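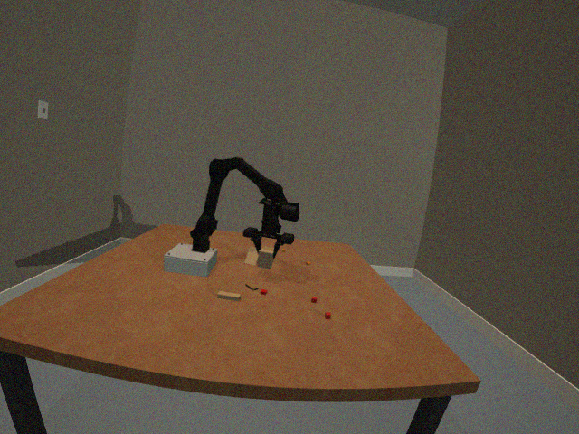

Rudance practice software: your questions

Do I need a real arm to use it?
No! Everything runs on your own computer, so you can try out pick-and-place jobs as often as you like.

Can I change the table set-up?
Yes – blocks, cubes and colours are all yours to play with. Milagros Policarpio has written a great starter guide.

How many practice runs can I save?
2000 per licence. Older runs can be moved to your own drive.

Does it suit schools?
Very much so. A class licence covers 3 computers, and we love hearing what students build.

When is the next update?
July, with new grippers to try.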